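Menus, Holders and a Toy – Gallery

Trikier supplies tabletop items for a small dim sum place: printed menus, the white plastic pieces that hold them, and a few odds and ends. The spring list is kept with the Findenex order sheets and can be asked for by name.

The soft toy is listed separately from the printed goods. It is sold singly and has no box.
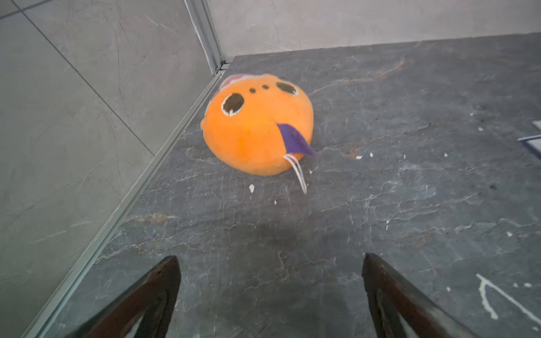 Orange plush toy with stitched eyes, a purple felt triangle and a white twisted cord.

Folded menus are printed on glossy paper. Kindent prints them in runs of 1,000, with a smaller run of 300 for places that change their prices often. Holders are ordered apart from the paper – most customers keep the same holders for years and only replace what goes in them.

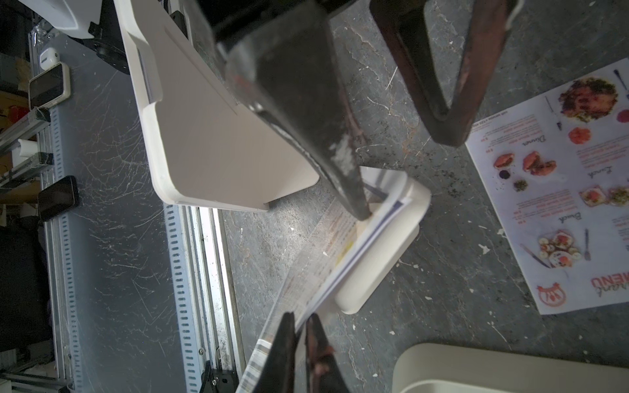

Can the holders be cleaned with ordinary dish soap?
Dish soap and warm water are fine. Take the paper out first, and let the slot dry before putting a menu back in.

The larger menu boards have a printed page with two columns of dishes and small photographs. The pages are proofed at Aaltonen before printing, and changes for the next run need to be in by Friday. Boards ship flat, 16 to a carton. Loose paper menus go in a separate carton – please say on the order if they should be folded.

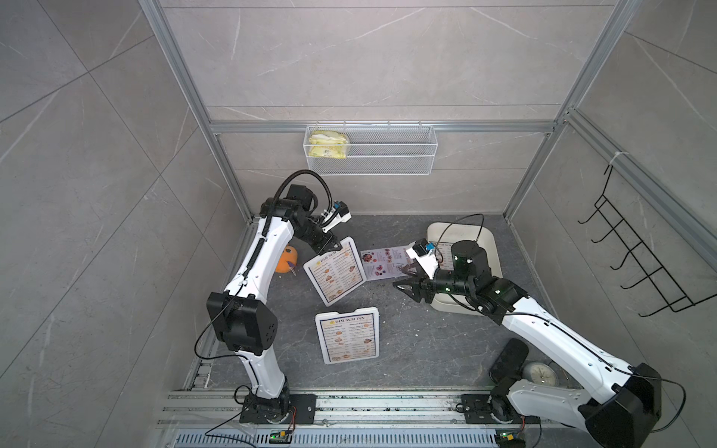 Menu boards, one raised and one flat with the heading "DIM SUM INN", and a loose paper menu.

Next gallery: chopstick sleeves and table numbers, in May.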